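Minutes of the reading group, 2025-08-05, typed up by me (Ho-yin) from two pages of scrawl and a receipt. Chak-lun Hsueh was in the chair. Apologies if I've put your best remark in somebody else's mouth — shout and I'll fix it before these go in the folder.

## Last time's minutes

Agreed, with one change. I had written that Chak-lun found the Womik stories "unreadable" and he would like it known that the word he used was "airless". Changed. He also says he finished them, which I hadn't doubted.

## The main book: Stukenov's novellas

We'd all got through at least the first two, and most of us had done the lot, which is good going for a summer book. It's the paperback with both prefaces, 175 pages before you hit the notes. Two people had an older library copy with different page numbers, so there was a fair bit of "top of the left-hand page, where the doctor comes in" and flapping about.

Chak-lun opened with a short bit on the life. I'll only put down what I caught: born in a river town, father a surveyor, trained as a pharmacist and hated it, started sending sketches to the local paper under his sister's name. The sister kept writing afterwards as well, and several of us wanted to know whether any of hers had been translated. Chak-lun thinks one story has, in a magazine, and will look.

Then we got stuck into "The Ferryman's Ledger" and stayed there for most of the evening. I loved it, I'll say that first! The ledger entries getting shorter and shorter as the winter goes on, and then that one long entry about the horse — I read it on the bus and missed my stop. Not everyone was with me. The feeling on the other side of the table was that the horse is a cheap trick and that Stukenov does the same thing with the dog in the third novella and the bell in the fourth. Someone said he can't end a story without something falling in water. I went back and checked when I got home and it's true of three of them.

We had a proper argument about the narrator. Is he the ferryman's son or the clerk who finds the ledger? Chak-lun is firmly for the clerk and read out the paragraph about the ink, where the speaker seems not to know which drawer the pens live in. I'd taken it for granted it was the son, being vague because he's ashamed. The translator's note doesn't help (it says the verb could go either way and then changes the subject). We left it there, though I noticed people were still at it over the coats.

A few other points I managed to get down:

- The jokes come over better in the second half. Whether that's Stukenov warming up or the translator, we couldn't say.
- The doctor talks too much. General agreement.
- The long footnote on river tolls should have been cut, or else made into its own chapter. Views split evenly and with some heat.
- The politics is stronger in the early version, going by the extracts at the back. He took out the strike scene for the collected edition and the story sags in the place where it used to be.

Overall I'd call it a warm reception with grumbles.

## The biographical booklet

This is the little guide to the writers we've read, which we've been promising since January. So far we have Stukenov, Womik and half of Sin. Chak-lun passed round his draft entry on Stukenov and it's very good, but it's long. He'd like to keep the paragraph on the newspaper years. I said every entry ought to be much the same size or Womik will look like an afterthought, and he said Womik is an afterthought, and we moved on.

What we did settle: each entry gives dates, where the person lived, what they wrote and one thing to read first. Titles in English with the original in brackets. Opinions allowed in the last paragraph only. I'm to trim the Stukenov entry and send it back to him, and he's promised not to put it all in again.

We'll print 120 copies. The quote from Drakton came to 3,185 for the lot, stapled, plain cover, and we said yes. Drakton need the text as one file with the accents checked, so please, please look at your own entry for dropped accents before you send it to me.
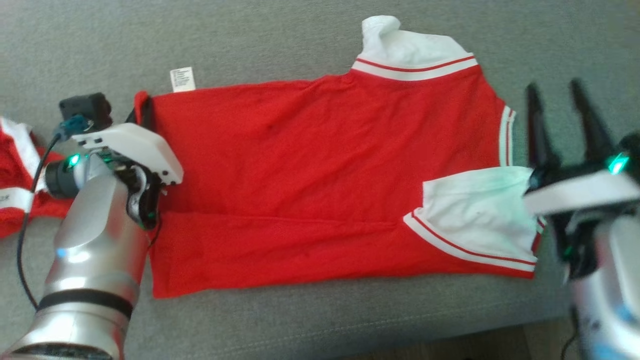 ## Next book

There were 4 suggestions on the slips this time, and we went round the table on each.

Sin's play in one act had the most support. It's short, it reads well aloud, and Chak-lun has offered to bring photocopies of the early reviews, which are apparently savage. The worry was that we always choose the short one when the weather's nice, and then complain there wasn't enough to talk about.

The late Womik novel was my suggestion, and I made my pitch and it sank. I still think the middle section is the best thing any of our writers did. I'll bring it up again.

A book of letters was liked in principle, but it's out of print and we couldn't find enough copies between us. The fourth was a history of literary magazines which sounded interesting and costs far too much.

So it's the Sin play. We'll read the whole of the second scene aloud, parts to be handed out on the night. If you'd prefer not to read, tell Chak-lun beforehand and he'll give you the servant, who has two lines and a cough.

## Odds and ends

The library copy of the Womik stories is overdue and it's on my card. Whoever has it, please drop it back, no questions asked.

We talked about whether to start with the author's life or leave it till the end. Some of us find that once we've heard about the unhappy marriage we can't read anything without looking for it. Chak-lun says you can't make sense of Stukenov without the pharmacy. We'll try it the other way round for Sin: play first, life afterwards, and see how we get on.

Somebody asked if we could have a list of the names with a guide to saying them. Yes, good idea, I've been mumbling them for months. I'll make a start and Chak-lun will correct it.

## Who's doing what

- Me: trim the Stukenov entry, begin the list of names, collect everybody's booklet text into one file.
- Chak-lun: find the sister's story, bring the reviews, finish the second half of Sin.
- Everyone: check your accents, read the play, bring a pencil.

We stopped when the tea ran out. Same room next time, and can whoever comes first get the big table.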